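Noddale bench, Saturday, from 9:40

Handheld gripper demos, two hands. Task for this batch is power strip handling on the white foam board. Aim is to find out whether the policy error we saw in February comes from the demos or from the time alignment between the two grippers.

Background for whoever picks this up: the Jotmont policy trained on 600 demos did fine with the left side alone and fell apart whenever both sides had to act together. Typical failure was the right gripper closing early, before the left had finished its move. Chiu's replay tool showed the same early close in the training data itself, which points at the logs and clears the network for now.

Checked the clocks first. Left and right streams are stamped by separate processes and merged afterward. Tapped the two grippers together at the start and end of each take and compared the spikes in the motion data. Offset was 71 ms at the start of the first take and had grown by the end of it. So a fixed shift will not fix the old set - it needs a start and end correction per take, and the old takes have only the start tap.
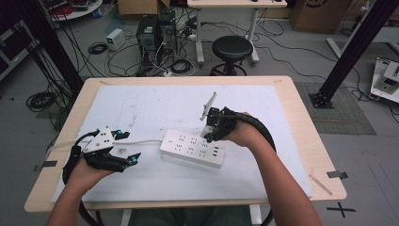

Why not put both grippers on one clock and skip the taps? The Stodo logger takes one gripper per process, and changing that means redoing the merge step for every older set.

Ran the old set through a linear drift model fitted on today's takes. Residual is small on short takes and poor on long ones. Cut everything after the first regrasp from the long ones and kept the rest. Retraining on that now, same settings, 700 epochs, 2 seeds.

Position tracking on the left gripper dropped out twice when the wrist rolled past vertical. Both takes marked bad in the sheet. Did not touch the tracking thresholds, want one change at a time.

To do:
replay corrected takes in Chiu's tool before trusting the new run
write the end tap into the demo protocol
fit drift separately for warm and cold start of the logger
re-zero finger width on the right side, reads slightly open when closed

14:15 - first seed running, loss looks normal. Second one queued behind it.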